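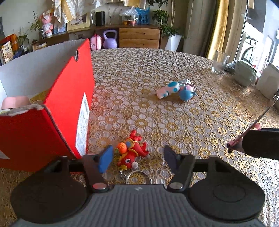
Fig. 1. Plush keychains on the table, with the red box.

Small Goods, Week 2: Plush Keychains and How to Pack Them

Handout to go with the talk. Bring it next time too, as we'll be writing on the back.

I love this week. Keychains are the most cheerful things we handle all term, and they teach you more about packing than a dinner set ever will, because they're soft and hard at once. A plush body will forgive nearly anything. The ring, the chain and any beads hanging off it will not, and they'll happily scratch, snag or tangle whatever they're next to (usually the keychain you liked best).

Start with the red one in Fig. 1. Is it a dragon or a lion? Last year's group argued over this for most of a morning tea and I was delighted, as it's exactly the sort of thing you have to settle before you write a label. My advice is to write what you can stand behind: "red plush keychain, dragon or lion, orange round ornament on head, silver ring and short chain". Anyone opening the box can match that to the toy. "Cute red guy" is no help to anyone, although I've had it handed in twice.

The white and light-blue one is a different sort of job. It comes with a blue round ornament and a cluster of pink beads on a small silver chain, so the trimmings need as much thought as the toy. Colour goes first on the label, then the kind of thing, then whatever hangs off it.

Parts of a keychain (words we'll use)

Body: the stuffed part, plus anything sewn or stuck to it.
Ring: the part your keys go on.
Chain: links between the ring and the body.
Charms: beads, balls, bells, tags, anything that dangles.

A note on tablecloths

Please work on a cloth. Metal rings mark a bare tabletop and they make an awful racket. Lace is lovely to look at, and I'm very fond of the gold, cream and pale blue-grey flowers, but open patterns do catch on split rings. Lift the keychain straight up by the body — don't drag it. If a ring does hook a thread, put the toy down and ease the thread out with your fingers. Béla Antal's sheet on textiles covers mending, so I won't repeat it.

Reusing a box

A good strong box deserves a second trip! Check these before you fill it:

Flaps. A torn flap can be taped from the inside, then again from the outside. If it's torn right along the fold, use the box for storage at home and find another for posting.
Old labels. Peel off or fully cover the address and every barcode. A barcode left showing can send your parcel somewhere you never intended.
Slots and holes. Tape over them on the inside. Beads find holes.
Corners. Press each one. If it's gone spongy, it won't hold up under other parcels.

Packing order

Heavy and rigid things go at the bottom, bowls upright with paper in and around them. Plush goes on top. Close each ring, fold the chain back against the toy's body and wrap a strip of tissue around the lot. Charms get their own twist of tissue while still attached. Do not put two bare chains in one bag. Hertta Tikkanen once spent an entire lunch separating a bunch of them and has asked me to put that in every handout from now on.

Shake the closed box gently. If you hear a rattle, open it up and add paper.

Drinks go at the far end of the table, well away from the tissue. Glasses and mugs are welcome in the room, and I'd never ask anyone to get through this session without tea.

For next time

1. Bring 3 keychains or bag charms from home. Old and grubby is fine, and really more interesting.
2. Write a label for each, one line only, then swap with your neighbour and see if they can pick the right toy.
3. Bring one used box, any size, label still on. We'll strip them together.
4. Read the Borbély notes on soft toys, first section. Skip the washing chart, it's been replaced.

If you missed the first week, Benedetta Fabbri has spare copies of the tissue-folding sheet. Labels are due 09/11/2018, on paper please, with your name on the back.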